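Notes on Closing a Family Recipe Archive

Posted in: Household Records

The present post concerns the arrangement, copying and eventual handing over of a collection of family recipes. It is written for readers who have inherited such a collection and who have asked, in comments and by letter, what procedure was followed in my own case. An earlier post dealt with the kitchen notebooks of my grandmother, Viktória Dudás. Those notebooks formed one part of a larger body of papers, and the remainder has now been put in order.

The collection consisted of cards, loose sheets, envelopes and the backs of calendars. When the last item had been entered in the register, the total stood at 1537. Many of these are duplicates in the sense that they describe the same dish. They were nevertheless entered separately, as the quantities differ and the differences are often of interest. The poppy seed roll alone accounts for 26 entries, in five hands.

The first decision concerned order. My cousin Zsófia Nyitrai was of the opinion that the papers should be sorted by dish, so that all soups would stand together and all cakes would stand together. I proposed that they be kept in the order in which they were found. After some correspondence it was agreed to leave the papers in their original bundles and to provide an index by dish. This satisfied both parties, and I would recommend the same course to any family in which the matter is disputed.

Each bundle received a letter and each item within it a number. The number was written in soft pencil on the back, in the lower left corner. Ink and adhesive labels were not used at any stage. Where an item carried writing on both sides, the number was placed in the margin of whichever side had more room. Metal paper clips were removed, and a folded strip of plain paper was put in their place. Rust marks were left alone.
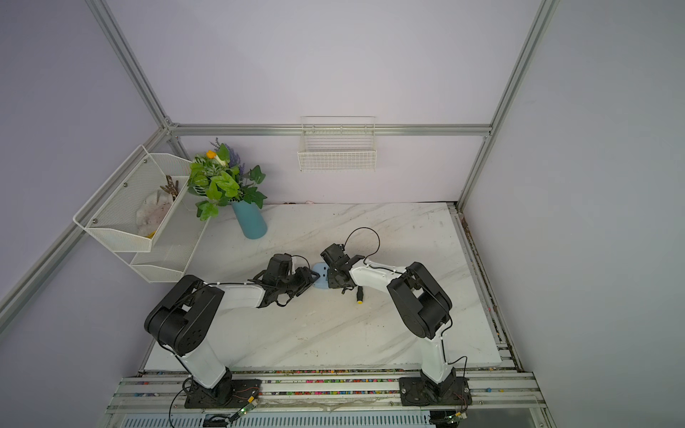

The second decision concerned copying. A typed copy was made of every item that could be read. It was the rule that spelling should be kept as it stood, including errors, and that anything supplied by the copyist should appear in square brackets. Measures were not converted. A good number of the older cards call for "a glass" of flour or milk, and it would have been improper to settle the size of that glass on behalf of the writer. A note on the subject is included in the introduction to the index. In my own kitchen I have had satisfactory results with a glass holding a little less than a standard cup, but this is a cook's finding and does not form part of the record.

Items in languages other than English were copied in the original and then translated. The Hungarian cards were translated by Máté Rácz, a former neighbor of my parents, who gave up most of February to the task and declined payment. He did accept a tin of walnut crescents made from card C-14. He has asked me to record that card C-14 omits the baking powder, and that card F-2 does not.

Some difficulty arose with recipes that had been received from other households. My grandmother was careful to write the source at the top of the card, for example "Farkas, plum" or "from Abilio." The first of these is Győző Farkas, who kept an orchard outside Puvitz and whose plum dumplings were served at two weddings in our family. The second is Abilio Quintana, who rented the upstairs rooms for four years and taught the household to cook rice properly. Both names have been kept in the index. It is my view that a recipe received as a gift should carry the name of the giver for as long as it is in use, and descendants of both men have been sent copies of the cards concerned.

Readers have asked about the commercial leaflets. These were numerous, as the firm of Jallard sent one with every order of baking tins, and my grandmother threw nothing away. Leaflets without handwriting were listed on a single sheet and placed at the end of the collection. Leaflets with handwriting were treated in the same manner as cards. The remarks in the margins are brief and in most cases unfavorable. "Too sweet" occurs often. One leaflet for an orange cake bears the words "made for T., he was polite."

The originals are now held in four flat boxes in a dry closet on an inside wall. The kitchen was ruled out on account of steam, and the attic on account of summer heat. A bound copy of the typed text has been given to each branch of the family. Requests for a fifth copy were received and have been met by supplying the text in electronic form, on the understanding that the recipient would arrange for printing.

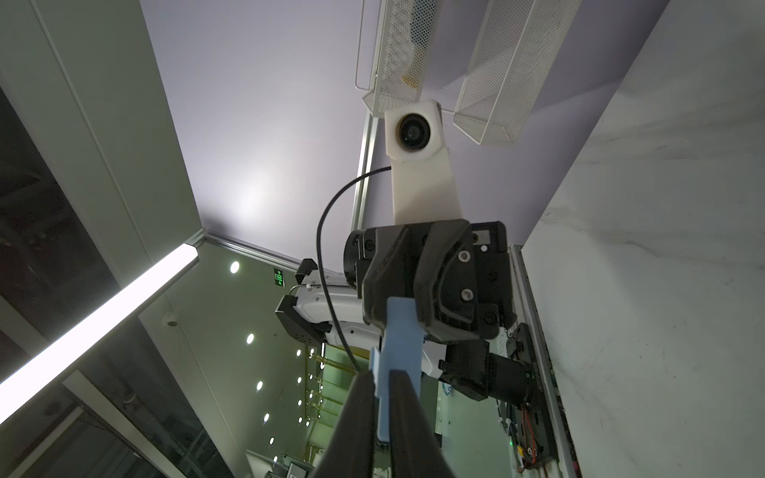 Should stained or torn cards be thrown away once they have been copied?

They should be kept. A stain commonly shows which recipes were in regular use, and a typed copy cannot preserve that information. A torn card may be placed in a folded sheet of plain paper, with all its pieces, and the item number repeated on the outside of the fold. Household tape should not be applied. If a card shows signs of mold, it should be kept apart from the others until advice has been obtained from someone with suitable training.

A further matter is that of corrections. Since the bound copies were sent out, I have received a number of letters pointing out mistakes. Those that concern the copying have been entered on a correction sheet, which will be mailed to all holders. Those that concern the cooking have been acknowledged and returned to their senders. The archive does not take a position on whether the cabbage rolls in bundle D require 100 minutes in the oven. That is what the card says, and that is what the copy says.

Family members who hold further papers are asked to send a list before sending the papers themselves. New material will be placed in a separate bundle under the letter M and will not be mixed with the earlier ones. Zsófia has kindly agreed to keep the index up to date, and questions concerning desserts may be directed to her.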